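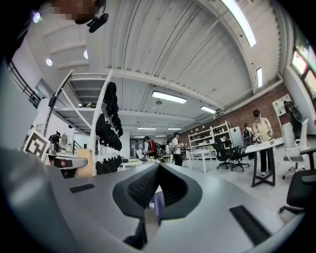

Section 4. Loading and Hanging Your Tall Rack

Now comes the fun part! Your Zivelia tall rack is standing, the feet are level, and you get to fill it. Before you lift a single bag, take a minute to look at the room you are putting it in, and look up as well as around. A rack like this loves height. In a room with a high corrugated ceiling and long strip lights, a tall white rack with black garments or bags hung down its side in one long column looks right at home, and the open levels are still free for everything else. If your ceiling is lower, don't worry, the same method works with one level fewer (see Section 2 for the short build).

What you need

The rack, assembled and leveled as in Section 3
The side rail and its hooks (bag C in the carton)
A soft cloth
A step stool with a wide top
25 minutes, or a little longer if you stop to try things on, and you probably will

4.1 Choosing the hanging side

1. Stand where you normally come into the room. The side of the rack you can reach first is your hanging side.
2. Check that you can walk past it with your arms full. Hanging things stick out further than you expect, especially winter coats and backpacks.
3. If there is a stair or a mezzanine railing nearby, keep the rack clear of it so the hangers can't tangle in the balusters.
4. Wipe the upright with the cloth, top to bottom, and let it dry.

Note: You can change sides later. The holes are the same left and right, and swapping over takes only a few minutes once you've done it before.

4.2 Fitting the side rail

1. Hold the rail against the outside of the upright with the notched end up.
2. Start the top screw by hand. Two or three turns is plenty for now.
3. Start the bottom screw, then go back and tighten both.
4. Give the rail a good firm tug. It should feel like part of the rack!
5. Slide the hooks in from the top, one at a time, and let each one drop into its notch with a click.

Caution: Do not hang anything until both screws are tight. A rail held by one screw can swing out when loaded.

4.3 Hanging in a column

This is our favorite way to use the rack, and it was worked out by Giang Lục when she was setting up the changing area at our Pivanex workshop. Start low and work up:

1. Hang the heaviest piece on the lowest hook that keeps it off the floor.
2. Hang the next piece so that it overlaps the first by a hand's width.
3. Keep going up, getting lighter as you go. Straps should sit fully inside the hook, with no loops dangling.
4. Leave the top hook empty if children use the room.

If everything you own is black (lots of us!), tie a scrap of colored ribbon to each strap or hanger loop. It makes finding the right one so much quicker at seven on a Saturday morning.

Caution: Keep the total on the side rail under 17 pounds. For anything more, use the levels, which are much stronger.

4.4 Filling the levels

1. Put soft things in a row on the lower level beneath the hanging column. Folded hoodies, pouches and small bags all sit well there, and you can grab one without disturbing the rest.
2. Put boxes and shoes on the bottom level, heaviest toward the back.
3. Keep the middle levels for things you use every day.
4. Save the top for light, bulky items such as pillows or hats.

Note: The Lò fabric bins (sold separately) fit two to a level. Slide them in from the front, label facing you.

4.5 After the first week

Shelves settle a little under load, so check your rack again after a week of use. Retighten the rail screws, press down on each corner, and turn the feet if anything rocks. While you're there, have a look at how you've been using it. Is one level always crammed and another always bare? Move the shelf up or down a notch and try again. That's what the notches are for!

Caution: Unload the level completely before moving it, and keep your fingers clear of the brackets.

If a hook won't click into place, lift it out, turn it around and try it the other way up. Still loose? Use one of the two spares in bag C. Section 5 covers joining a second rack to the first.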